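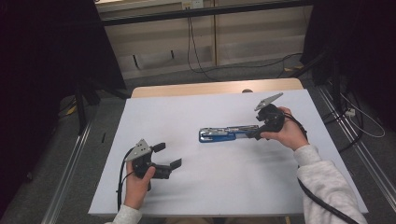
Week 6: Gathering Examples by Hand

Welcome back, everyone, and I hope the December break left you rested. This week we leave the slides alone for a while and spend our time at the table, where most of the real work of teaching a machine gets done.

A learning system can only copy what it has been shown, so our job in the Prullusum unit is to show it well. You will wear nothing fancy – just pick up a black gripper in each hand and do an ordinary small task with an ordinary small thing. The blue stapler is a good one to begin with. One gripper holds it by the end while the other stays open and close by, ready to take over, and that little pause before the second hand closes is worth more to us than you might think.

How to run a session

Clear the white board except for the object you are using. Keep the gray plates on top of the grippers facing up, and try not to cover them with a sleeve. Let the cables trail back toward you, and give them some slack before you start.

Move at the speed you would use if you were handing something to a friend. Please don't rush! If you fumble, finish the task anyway and mark the take as a fumble in the Werkbridge log. We keep those, and we will talk about what they are good for in Week 8.

Each pair records 41 takes. Change where the stapler starts and which way it points every few takes – my own first set had it lying the same way every time, and the model I trained on it was hopeless at anything else.

For next time

Read the Morris chapter on copying from people, and bring one page on which of your takes you would throw out and why.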